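Ticket 113: Placemat listings showing as out of stock after price update
Shop: Flerville Table Linen

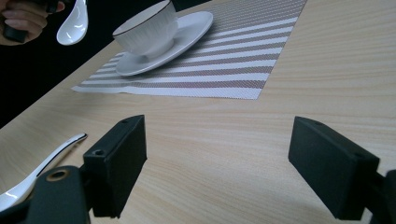
Status: Closed
Priority: Normal
Opened by: Shanthi Kodikara
Assigned to: Giang Lục
Opened: April 13, 2023

Reported problem

Since the price update went through this morning, all of the woven placemats are marked "Out of stock" on the public site. The stock screen in the back office still shows the right quantities. Table runners and napkins look fine. Customers can open a placemat page but the Add to basket button is greyed out. Two wholesale customers have rung to ask if the line has been dropped.

I have tried logging out and in again and saving one of the products without changing anything. Neither made a difference.

Steps to repeat

1. Go to the shop front, Dining, Placemats.
2. Open any placemat.
3. Message under the price says "Out of stock". Button can't be pressed.
4. Open the same product in the back office. Stock shows as 89 for the striped one.

Giang Lục, 10:42
Thanks Shanthi. I can see the same thing here in two browsers, so it isn't the cache on your machine. Which file did you use for the price update, and did you upload it through Thambiah or straight into the shop?

Shanthi Kodikara, 10:55
Through Thambiah, the usual way. The file came from Ionuț. I think he made a new one because the old template had the February prices in it.

Giang Lục, 11:20
Looked at the import log. The import finished with no errors, 100 rows read, 100 rows written. So the file was accepted. I've cleared the page cache on the server anyway and rebuilt the product index. No change on the placemats.

Stock sync from the Clondach warehouse ran at 06:00 and again at 10:00, both successful. The numbers it sent match what you see in the back office.

Giang Lục, 11:48
Compared a placemat with a table runner field by field. The placemat has its stock location set to "Flolthorpe". The runner has "Clondach". Flolthorpe was the old store room and it was switched off as a sales location when you moved out. The back office adds up stock from every location, including ones that are switched off, but the shop front only counts the ones that are switched on. That would explain the two screens disagreeing.

Ionuț, can you check whether your file has a location column?

Ionuț Dumitrescu, 12:15
Yes, it does. Column H. I started from an old export for the placemats and pasted the new prices in. The runners and napkins came from a newer export. I didn't look at column H at all. Sorry.

Giang Lục, 12:23
No harm done. Please don't upload it again yet. If the location column is left out of the file completely, Thambiah leaves the existing value alone, so for price changes it's best to send only the product code and the price.

Giang Lục, 13:05
Tried a correction on one product first (the striped placemat). Set location to Clondach, saved, rebuilt the index. Shop front now shows "In stock" and I could add it to the basket. I then ran the same correction for the remaining placemats from a file with two columns, product code and location.

Prices were not touched. Please check a few from your side.

Shanthi Kodikara, 13:31
Checked all the placemats. All in stock, prices are the new ones. The round ones took a few minutes longer to change over but they are right now. I put a test order through and cancelled it.

One more thing: the "Email me when available" messages. Did those go out to people when the stock came back?

Giang Lục, 13:50
They did, yes. 2 messages were sent, both for products where a customer had signed up this morning while the button was greyed out. No one else was on the list. I haven't done anything further about those.

Dilruba Liyanage, 14:10
I'll write to both of them myself.

Sânziana Stoica, 15:02
I have replaced the template in the shared folder with a price-only version and moved the old exports into the archive. Could the Flolthorpe location be removed altogether?

Giang Lục, 15:16
Not while past orders are still attached to it. I can set Thambiah to reject any row that names a location which is switched off. Raised as a separate change request and linked here.

Closing this ticket. Reply within seven days to reopen it.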